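Gripper budget, second pass

The first version of this budget had one line for end effectors and it was wrong. I had priced the arm, the controller and the mount, then put down a single figure for "gripper and fingers" on the assumption that fingers were a fixture you bought once. Anyone who has run small-parts work for longer than a month will see the problem. The revised sheet went to Huia Pomare in October and came back with two queries, both fair, so I am writing up the reasoning while I still remember it.

The bench is for handling consumer-sized objects: small cases, lids, loose pieces that have to be picked from a table and put somewhere specific. Payload is irrelevant at this scale. Nothing we handle would trouble the cheapest arm on the market. What costs money is the last few centimetres of the machine, plus the time spent recalibrating every time that part is changed.

We looked at two suppliers. Rallow quoted a parallel gripper with a wrist camera bracket included, fingers sold in pairs. Fandelia quoted a lower price on the gripper body but wanted the bracket, the cable kit and the mounting plate as separate items. Once those were added, the difference between them was $300 in Fandelia's favour, before freight. Freight to our address took a good part of that back.

Finger pairs are $572 for a set of 10 from either one, near enough that I have used the same number in both columns.

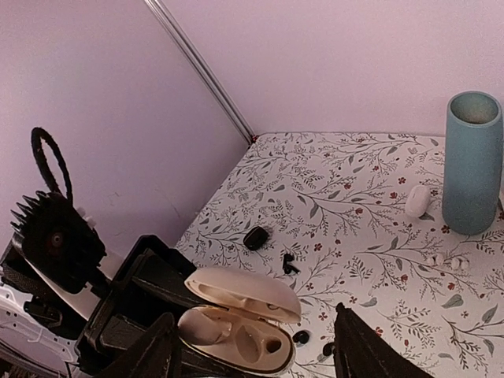 Finger geometry is where I would now spend first. The catalogue fingers are wide, and wide fingers are fine for boxes and cups. For earbuds they are a compromise. A pair of black wedge fingers working over an open charging case covers a fair bit of what the wrist camera needs to see, and an earbud lying behind the right-hand one is partly hidden at exactly the point where you want to know which way the stem is facing, if it has a stem. White earbuds on a pale floral sheet are a second difficulty and no finger will fix that. It comes down to lighting and exposure, so I moved a diffuse light panel from the "later" list to the current one.

Kiros Shiferaw asked why I had not specified a second, fixed camera above the table in place of better fingers. I priced it. The camera itself is cheap. The rigid mount, the extra calibration routine and the additional port on the controller are what push it up, and the total landed at $1784 with the lens we would need. It remains on the sheet as an option for the next financial year. My view is that an overhead view helps with finding objects and does much less for seating a small part in a moulded recess, where the arm itself tends to be in the way.

Cabling deserves its own line and did not have one in the first version. A wrist-mounted camera means a cable that flexes with every motion of the last joint. The loop needs enough slack to clear full rotation without catching on the housing. I have allowed for two spare camera cables and one spare gripper cable per arm. Bawa stock a high-flex type that fits the connector, and the lead time was shorter than either gripper supplier could offer on their own part.

Consumables, in the order I would cut them if told to:

Spare table coverings in assorted prints
Second set of test objects in duplicate colours
Third spare cable
Fingertip pads

The pads stay unless someone takes them out over my objection. Smooth plastic shells slip on bare fingers, and a slip on an open lid usually closes it, at which point the cycle has to be restarted by hand. I have not put a labour figure against that. I should, and the next version will.

Still unresolved is the service agreement. Rallow want an annual contract that covers the gripper body but excludes fingers and cables, the two items most likely to wear. The Lorenton site went without a contract on similar gear and paid for repairs as they arose. I have asked them for their invoices. Until those turn up, the service line is a placeholder coloured yellow, and the total at the bottom of the sheet should be read with that in mind.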